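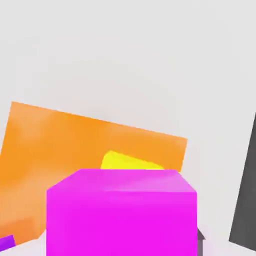

在家里做一台会抓东西的机械臂，要先买硬件还是先写仿真？
先写仿真。硬件可以晚一点买，等夹爪的开口、底座的位置和相机的高度在仿真里都定下来以后再下单，返工会少很多。

讲稿备注，2020年6月15日
题目：在车库和公共工坊之间做一台桌面机械臂

开场
先报名字，再说项目叫 Lockwood。说明参与的人：我、İlker Türkmen、Songül Bilgin。İlker 做电路，Songül 做机械件，我写控制程序和仿真。我们都有别的工作，晚上和假期才有空。
讲清楚范围：今天讲的是搭建过程，算法讲得很浅。想听抓取算法的人可以会后来找我。

为什么从仿真开始
去年八月我们先买了舵机，然后才发现桌子太窄，手臂转到左边会碰墙。底座重做，钻好的铝板报废。
之后改了顺序。桌面、墙、手臂的尺寸先量好，放进仿真里走一遍。
物体用最简单的形状：方块、平板、楔形的小件，纯色，不贴图。颜色选得鲜艳，调试时一眼能看出程序认错了哪一个。
停一下，问听众有没有人用过物理引擎。如果举手的人多，下一段可以快讲。

仿真里要设的东西
质量和摩擦系数。质量用厨房秤称，摩擦系数我们先猜一个，再用斜板试：把方块放在板上，慢慢抬高一头，记下开始滑的角度，算出系数填回去。
关节的速度上限要照舵机的实际表现填。说明书上的数字是空载的，装上夹爪之后会慢。我们用手机录像，逐帧看手臂转过的角度。
相机的视角和安装位置。位置差一点，近处的物体就会把后面的挡住，程序只看到后面那件东西露出来的一小块，估出来的中心会偏。挡住的情况要故意多做，把物体随机撒在桌面上，让它们互相遮挡。
随机撒的时候注意检查初始位置有没有互相穿插。穿插的物体一开始仿真就会弹飞，这一条我们查了两个晚上。

机械部分
大臂和小臂用铝方管，夹爪用打印件。Songül 画了四版夹爪，前面的版本都在指根断掉。现在这一版把指根加厚，打印时让层的方向顺着手指。
指面贴橡胶片，用双面胶，脏了就换。
底座用夹具固定在桌沿，不打孔，公共工坊的桌子不允许打孔。
舵机从 Drustberg 买，联轴器从 Pallthorpe 买。联轴器的紧定螺丝一定要点螺纹胶，我们漏过一次，手臂举到一半自己垂下来。
这里请 Songül 上来讲，如果她能到场。她来不了就照着她给的纸念，重点是指根那一段。

电路部分
舵机和控制板分开供电，地线接在一起。
刚开始共用一个电源，几个舵机同时启动时电压掉下去，控制板重启，手臂停在半空。İlker 查出来以后换了电源，又在舵机那一侧加了大电容。
急停按钮直接切舵机的电，不经过程序。按钮放在桌子外侧，站着伸手就能按到。注意断电后手臂会落下来，下面不要放手，也不要放杯子。
线束要留够余量。肩关节转到底的时候把线理好再扎扎带。
有人会问成本。回答：舵机占大头，具体清单会后发。

从仿真搬到实物
第一次在实物上跑，速度限制在很低，旁边有人扶着急停。
我们在工坊里试了大约40次抓取，记录写在本子上，每次写物体、位置、结果。失败最多的是夹爪下降时碰到旁边的物体，把目标推开了。
办法很土：下降之前先在仿真里检查夹爪两侧的空隙，太窄就换一个方向抓，还不行就先把旁边的东西拨开。
第二类失败是相机。工坊的灯偏黄，傍晚窗外的光又变，颜色阈值全部不对。后来在相机旁边装了一条灯带，固定曝光和白平衡。仿真里的灯光也跟着改，加了明暗变化。
第三类是零点漂移。每次上电先走回零，撞到限位开关再退一点，以退后的位置为零。
Wojciech Olszewski 上个月看过我们的代码，建议把回零写成单独的命令，和抓取流程分开。已经照做，调试方便了很多。

在公共工坊做事的几点
机器预约写在门口的表上，打印机时间长的任务放在晚上。
铝屑当场吸掉，台钻旁边有吸尘器。
测试手臂时在桌边拉一圈胶带，告诉旁边的人别伸手进来。Barış Tekin 管钥匙，想借地方的人找他。

演示
放仿真的录屏，3分钟以内。现场不带手臂，拆装一次要重新标定，赶不及。
录屏放不出来就直接讲流程：看桌面、选目标、检查空隙、下降、夹紧、抬起、放进盒子。
讲到检查空隙时放慢，前面的失败记录都和这一步有关。

接下来要做的
腕部再加一个关节，现在平放的薄板从上面夹不住，需要斜着进去。
夹爪里加力传感器，先试便宜的薄膜式，读数不准也没关系，能判断夹没夹到就行。
把仿真的场景文件整理好放出来，单位统一成米，现在有一部分还是毫米。
Precious Cabrera 在写安装说明，缺一个在别的系统上试装的人，愿意试的请留邮箱。

提问环节可能遇到的
为什么不用步进电机：太重，小臂撑不住。
能不能抓软的东西：没有试过。
仿真要不要好显卡：我们的场景简单，旧笔记本能跑，画面渲染慢一些。
Flundmont 的成品套件行不行：没有用过，不评价。

散场前提醒大家把椅子推回去，贴在地上的胶带我来撕。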